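Kitchen countertop refinish or replace?

tilebiter
Posted 14th November
We have laminate counters from when the house was built and they are worn through next to the sink. Got two prices. Herico will sand, fill and spray them for 20 dollars a square foot. Skornel wants to tear them out and put in new laminate, and that comes to more than double once you add the sink hookup. Has anyone here lived with sprayed counters for more than a year?

Maxine Stubbs
Had mine sprayed in April. No peeling so far. I use a cutting board every time and I don't set pans on it. The smell was bad for 2 days and we ate at my sister's.

drainboard60
I would not do it. We had a Grullumance kit coating in our rental and it chipped at the sink cutout inside of a year. Water gets under the edge and then the particleboard swells. Once that happens you are buying new counters anyway and you are out the money for the coating.

Maxine Stubbs
A kit is not the same as a sprayed job. Mine was sanded down and primed first, and they took the sink out to do the edge. Ask Herico if they pull the sink or just tape around it.

tilebiter
They said tape. I'll ask what they charge to pull it.

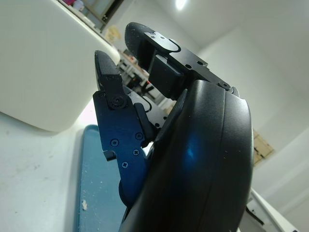
Black gripper, two fingers

drainboard60
If they tape around it I would walk away. That seam is where every one of them fails.

p_arnett
Disagree with "every one." I did bathtubs and counters for Arancibia for a few years and most of the callbacks I went on were from people using scrub powder. Tape is fine on a sink that is caulked tight. It is not fine if the board is already soft. Push on it with your thumb next to the faucet.

tilebiter
Pushed on it. A little soft on the left side, maybe the width of my hand.

p_arnett
Then I'm with drainboard on this one. Replace that section at least. Coating won't fix swollen board.

Maxine Stubbs
Agreed, mine was solid all the way across. Did Skornel price it by the section?

tilebiter
No, whole kitchen only. Herico says pulling the sink is 186 extra - that includes putting it back with new caulk. Going to call Skornel about doing just the sink run.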